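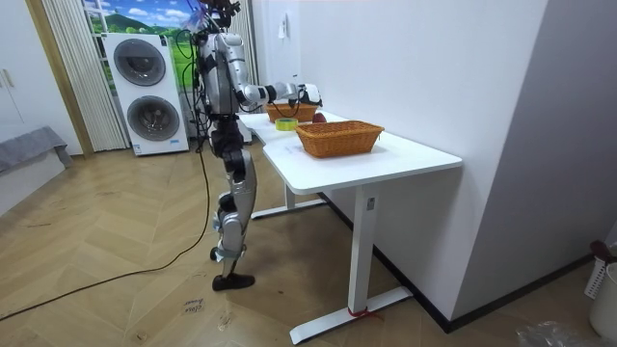
A hand held over the wicker basket at the back of the desk.

Last updated: July
Search this site Enter keywords Go
Print this page | E-mail to a friend

Another season, another format for the over-35 volleyball league

The league has sent around its plan for next season, and I have read it twice without getting any fonder of it. The Vosora Cup, which used to be a plain round robin, will now be split into two pools, with a "crossover week" in the middle that I defy anyone to explain in one breath.

Mei-kuen Yuen, who drew up the plan, told the captains' meeting that it would mean closer matches. Maybe so. We heard the same thing when the league went to rally scoring on both courts, and Kuzmenko still beat us by the same embarrassing margins, only quicker.

The survey behind all this went out to 197 players and 68 answered. I would not call that a groundswell. I didn't answer it myself, so I suppose I can't complain too loudly, but I will complain a little.

Then there is the fee. Teams will pay $100 more, and the extra is meant to cover certified referees for every match. I'll believe it when I see one at a 10 p.m. start at the Piradon gym. Last winter Matvii Dovhaniuk called three of our late matches from a folding chair, in his warm-ups, having just played one himself. He did it well, too, and got a sandwich for it.

Guken's captain wants the vote on the format put off until the fall. I'm with her. If it goes ahead anyway, we'll play, as we always do, and I'll keep our score on paper until somebody shows me that the new standings page can add.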